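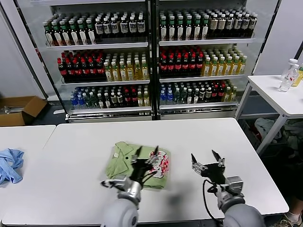 The Green One

My aunt Sheena folds a shirt in two moves. I've watched her do it my whole life and I still couldn't tell you what the first one is. She sort of pinches, and the whole thing goes over, and then there it is with its collar up looking like it came out of a drawer in a department store. When she asked me to help get the clothes ready for Alistair's send-off, I said yes before I remembered that I fold like someone stuffing a turkey.

She'd talked the people at Jimum into letting us use the white tables in front of the drinks coolers. (She can talk anybody into anything. She once got a free sofa by admiring it.) So that was my Friday evening, me and a heap of my uncle's clothes with all those bottles lined up behind me, and Sheena on the phone to Sofia Nogueira about sandwiches.

Alistair Sutherland isn't my real uncle, by the way. He's the man who taught me to drive and to lie about my age at the movies, and he was going away for a long time on a boat called Fastness, which he'd bought off a man named Vasilakis for 44 hundred dollars and a motorcycle. He was 20 when he first said he'd do it. I know that because Sheena brings it up whenever he's late for anything.

"Start with the green one," she said, with her hand over the phone. "He'll want it on top."

I knew the green one! Everybody knew the green one. It was a pale, minty polo with a red and white print on it, all checks and puffy white shapes, and he'd worn it to every cookout and one funeral. I'd always figured he bought it as a joke and then forgot it was a joke.

So I laid it out sideways and got the bottom edge nice and straight, and I was feeling pretty good about myself until I looked at the collar end, which had gone into a lump. I smoothed that and the middle went. I smoothed the middle and the lump came back, a bit farther along, like a cat under a bedspread.

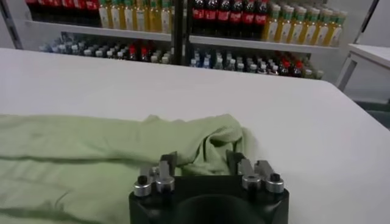 The green one, putting up a fight.

"Are you winning?" Sheena called over.

"It's a process," I said.

I flipped it out flat and started again. I tried the way they do it in stores, and then I tried the way my friend Kenna does it, where you roll everything up like a sleeping bag and tell people it saves space. The whole time I could hear Sheena going back and forth with Sofia about egg salad, and whether Finlay Shearer still didn't eat it or had only been being difficult that one year.

Then she hung up and came and stood next to me, and she didn't do her two moves. She put her hand down on the cloth and left it there.

"I bought him this," she said.

I said I thought he'd picked it out himself.

"God, no. I bought it to see if he'd wear it. We'd had a fight. I don't even remember what about, I think it was the motorcycle, and I went out and got the loudest shirt I could find and gave it to him in a box with a ribbon on." She was laughing by then. "He put it on right there in the kitchen. He looked down at himself and said, well, that's me dressed, and that was the end of the fight."

I did the math in my head, every cookout and the one funeral, and felt like an idiot. I'd been looking at that shirt since I was in middle school and I'd thought it was about him.

"Does he know you're letting him go?" I asked, and it came out wrong, the way things do when your hands are busy.

"He asked me to come," she said. "Did he tell you that?"

He had not told me that. I stopped fussing with the hem.

"Back in the spring. He had it all worked out, where I'd sleep, where my sewing machine would go. He'd cut a shelf for it out of Pluswood and everything." She picked a bit of lint off the table that I couldn't see. "I said I'd think about it."
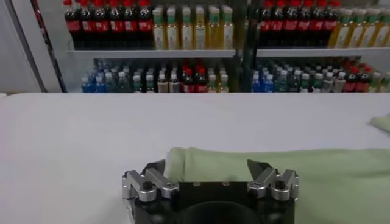

And she'd been thinking about it since the spring, through the whole summer, while the rest of us were making jokes about seasickness and buying him flashlights. I asked if she'd finished thinking. She said she'd thought so, and she'd thought the answer was no, and then she'd come in tonight and told me to put the green one on top.

"So he'd find it first," I said.

"So I wouldn't have to look for it," she said.

It took me a second. I'm not quick. She'd already gone around the table by then and was digging in her purse for the car keys, and she said she was only running home, she'd be back before they closed up, and could I please not roll anything while she was gone.

"What are you going home for?"

"My sewing machine," said my aunt. "And call Sofia back, would you? Tell her no egg."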